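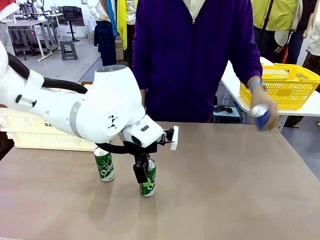
Page last changed: Wednesday, 4:14 p.m.

I had been promising myself a visit to the Savchuk open day ever since they moved into the old print works at Skusstead, and this September I finally got on the bus and went. It takes a while from our side of town (two changes, and a long wait at Bromov), but the walk up from the last stop is a pleasant one and somebody had chalked arrows on the sidewalk for us.

Hanna Yatsenko met our group at the door. She told us they had 256 visitors signed up for the day, and I can well believe it, as it took me a good ten minutes to get a name badge and find somewhere to hang my coat!

The big room is more of a workshop than a showroom, and I liked it all the better for that. There are workbenches and cardboard boxes and crates tucked under things, and people getting on with their jobs while you wander about. I spent most of my time at the drinks table, a plain light brown one with green cans of Chill standing on it. A person in a purple zip-up sweater was on the far side, holding a blue and silver can just over the tabletop, and a yellow plastic basket sat on the white table close by. I am a great believer in baskets of that sort. We had two at home for years, one for the picnic things and one for the garden, and I still miss them.

Hanna talked to us at length about cans — how they are sorted, how they are stacked, why a slim one tips more easily than a squat one — and she never once looked at her notes. My neighbor from the bus asked about recycling and got a very full answer, most of which I wrote down on the back of my ticket and have since lost.

Tea was upstairs, with a very good poppy seed cake. The stairs are steep, so do ask about the elevator if your knees are like mine. Parking is at the Zandden lot across the road, and the 381 bus stops outside it. The last one back leaves at twenty past five, and I caught it with my badge still on.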